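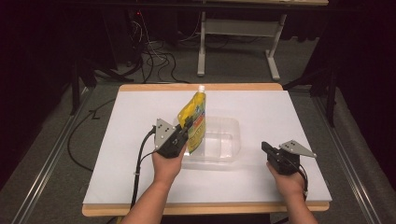 Automation Workshop, Unit 7
Product review: the Bavia hand-held gripper kit
Handout revised 25/11/2021

Read this before the lab session. Bring the kit checklist from Unit 6 and something to write with. Your review is due at the start of Unit 8.

1. What the product is

Bavia sells a pair of hand-held grippers for recording demonstrations. A person holds one in each hand and does a task the way a two-armed robot would have to do it, with two jaws per hand and no fingers. The recordings are then used to train the controller for a robot arm that carries the same kind of jaw.

The usual way of getting such recordings is teleoperation, where the operator drives the real arms from a station. We covered that in Unit 4. The Bavia kit competes with it mainly on price and on how fast a new operator gets useful work done. It does not replace the arms. You still need them at the end.

The kit in our lab is the wired version. Bavia also lists a battery version, which we have not tried and which is outside this review.

2. What comes in the case

Left and right gripper
Metal mounting plates, triangular, with a hole pattern for trackers or a small camera
Two cables, one per gripper
Calibration card
License for the recording software, 2 seats

The recording computer is not part of the kit. Neither is the table frame. Our frame came from Nirkham and was in the lab before the kit was bought, so leave it out when you work out the cost of the product.

3. The task for this unit

The practice task is pouch-and-tub. The operator uses the left gripper to pick up a stand-up pouch with a spout cap and sets it down in a clear plastic tub. The right gripper steadies the tub if needed. At the end both grippers go back to the start position, open.

We picked this task for three reasons that matter to your review. A pouch changes shape when squeezed, so the grip force shows. A clear tub on white paper is hard for a camera to find. And the two items are cheap, so everyone can have the same ones.

Terms used below:

Episode: one recording, from both grippers open at the start position to both grippers open at the start position.
Idle hand: the gripper not holding anything at that moment. It is still being recorded.
Slip: the object moves in the jaws while the hand holds still.

4. Running the session

Tape the paper down at the corners before you start. If it shifts, stop and tape it again.

Plug in both cables, then start the software. If you do it in the other order the right gripper may not be listed, and you will have to restart.

Run the calibration card once per operator. Changing hands between left and right counts as a new operator.

Grip the pouch on its body, below the spout. Gripping the cap works for some people but it gives a different motion, and mixed grips make the set harder to learn from. If you use the cap in an episode, mark it.

Keep the idle hand open and in view of the head camera. Students tend to let it drop to the table edge after a few minutes. Those episodes have to be thrown out.

Each pair records 22 episodes, then switches operator and records 22 more.

5. What we found in the May trial

The lab tried the kit in May, before the purchase was approved. We recorded 77 episodes of pouch-and-tub. The notes from that trial are summarized here so that you have something to compare with. Do not copy them into your review as your own results.

Setup. Unpacking to first recording took most of a morning. Much of that went to the software license, which is tied to one computer and has to be moved by email request.

Handling. The grippers are comfortable for short sessions. The weight of the plate is felt at the wrist, more so with a tracker mounted. Operators with small hands had trouble closing the jaws fully.

Cables. This was the most common complaint. The cable pulls when the hand goes to the far side of the table, and it can drag across the paper and move light objects. Running it down over the near edge of the table helped. A cable clip would help more, and Bavia does not supply one.

Jaws. Good on the pouch. Poor on the rim of the tub, where the plastic is thin and smooth. Stiseo makes rubber jaw covers that fit, sold separately. We have a set in the drawer marked SPARES. Use the plain jaws first, then the covers, and note the difference.

Software. Recording is reliable. Review is slow, since each episode has to be opened by itself. There is no way to tag a bad episode while recording, so keep a paper log.

Support. We wrote to Bavia twice. Both answers were polite. One solved the problem.

6. What to write

Two pages, typed. Address it to a buyer at Adams, the packing company from the Unit 3 case. They fill and box food pouches and want to know if this kit would let their own line staff record tasks without outside help.

Cover the following:

Time from opening the case to a usable episode, by your own measurement
Share of your episodes you had to discard, and why
Slip, with plain jaws and with the Stiseo covers
What the buyer would have to purchase besides the kit
Whether you would recommend it to Adams, and on what terms

Give the numbers from your log. If you did not measure something, say so. A review that recommends against buying is fine if the log supports it.

7. Before you leave the lab

Close the software before unplugging. Coil the cables loosely and put the grippers back with the jaws open. Pouches and tubs go in the bin under the bench, and the paper can stay on the table unless it is torn.

Reading for Unit 8: chapter on gripper selection, sections on compliant objects and on jaw materials. Skip the section on vacuum cups for now.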